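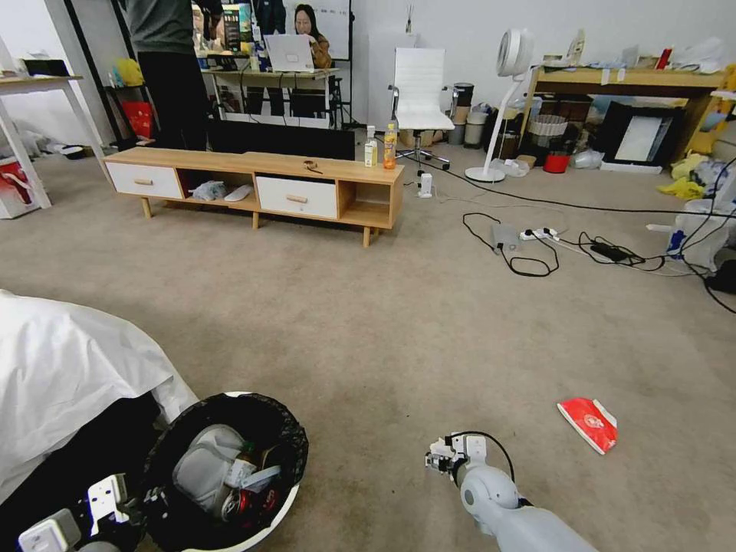

The big room, Saturday. Carpet, TV cabinet, one wrapper.

Saturday, January 8, 2022

Went in to carry on with the clearing up. We have put this off since November and the new carpet cleaner from Mnguni is booked, so the floor has to be bare by the end of next week. I had meant to start early but the bus didn't come and I walked.

Began with the bin with the black bag in it, as I wanted something to throw things into as I went along. Someone had already put a grey cloth thing in there and something dark and crumpled with a bit of red on it. I left them where they were. If it was anyone's they can come and ask.

There was a snack wrapper on the carpet, red and white. It wasn't mine. Chaiwat says it wasn't his either, though he is the only one who eats in that part of the room. The carpet is that beige-grey that hides everything except wrappers.

The low TV cabinet took longer than it should have. I like it, it has light wooden legs and two white drawers with wooden handles, and an open space in the middle which has become the place where people shove things. At present it has a white plastic bag and one white slipper. I asked about the slipper. Kagiso thought it belonged to Riaan, and Riaan says he has never owned white slippers. I looked for the other one behind the cabinet and there was only dust, a pen and a 10 cent piece. The slipper stays until Monday and then it goes.

Two bottles on top as well, one an orange drink. Told everybody they could claim them by the end of the day.

The monitor behind the cabinet is still on its side. Clem wants to keep it for the Mivulari stall. I said fine, but it can't live there when the cleaners come. He is going to ask his sister if she has room in her garage. I offered it to the man at Bument before Christmas for 300 and he said he would think about it, and I haven't heard from him.

Tumelo rang at lunch to ask how far we had got. I said the drawers were next. The left one was takeaway menus and flat batteries. The right one was chargers, all tangled, and the instructions for a kettle we no longer have. Kept the chargers, threw out the menus. Found the spare key for the side door too, so that is one thing I needn't pay to have cut.

The shelf desk on the right-hand side is the worst of it and I only made a start. There's the woven basket, the white board in its black frame that has been leaning there for months, and the red bucket underneath. The bucket can go back to the kitchen. I'd like the board put up on the wall, but we already have the whiteboard at the back and Kagiso says one is plenty. She may be right. The yellow cloth needs a wash – I'll take it home with my own things if I remember.

Nobody is to move the white sheet until I've spoken to Clem. He has asked twice.

The fan can stay by the white office chair. It's warm enough in the afternoons that there would be complaints otherwise. The reed diffuser can stay too, it's up high and in no one's way. I can't smell it any more, but I suppose that's from being in there all day.

Stopped at four. My back was sore and I still had to get to the shop. Bread, milk, onions, and a roll of strong black bags, Brasus ones, 18 in a roll. They were out of the dish soap I like so I bought the green one. Walked home again and saw the neighbours' gate had been painted.

Made soup. Rang Tumelo back to say the drawers were done and the desk wasn't. He'll bring boxes on Monday, the flat ones from his work, and we can get the basket and the rest of the desk packed before lunch. Must remember to take tape, and the side door key is in my coat pocket.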